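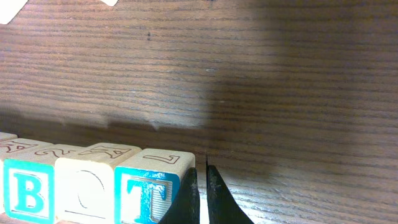 The old Gomer woollen mill has been waiting a long while for somebody to love it, and on a bright, cold morning by the river you can see why Kadent finally did. The brick has gone the colour of strong tea, the sawtooth roof still throws a lovely light across the upper floors, and the whole place sits close enough to the rail trail that you could be home from work by bicycle before the kettle boiled.

Kadent, a developer better known until now for tidy suburban townhouses, closed on its construction loan just before Christmas. The lender is Uvonar, which has spent the past few years edging away from office towers and toward rental housing (and who could blame it, with so many downtown floors sitting dark?). The money covers the first phase, 567 rental apartments split between the mill itself and a new building behind it. A second phase across the laneway would bring the neighbourhood to 1222 homes, though that one still needs its own financing and a favourable vote on parking, so I wouldn't go picking out your curtains just yet.

Lenders have been fussy this winter, and conversions make them fussier. Old buildings hide things. The mill's north wall was found to be leaning, very slightly, toward the boiler house, and the contractor, Chávez, spent nearly 10 weeks working out how to brace it before Uvonar would sign. Anyone who has ever pulled up one floorboard and ended up replacing a bathroom will sympathize!

The loan is interest-only while the work goes on, with room to extend if leasing is slow. Kadent has also set aside 57 of the apartments at below-market rents, a condition of the city's heritage grant, and those are scattered through both buildings on every floor, including a few with the good river view.

What I keep coming back to is the ground floor. The plans show a bakery where the dye vats stood, a daycare with its own little fenced yard, and a long public hallway running from the street straight through to the water, which people around here have had to walk the long way round to reach for generations. Demolition inside the boiler house begins in June, and the hallway is due to open with the first apartments.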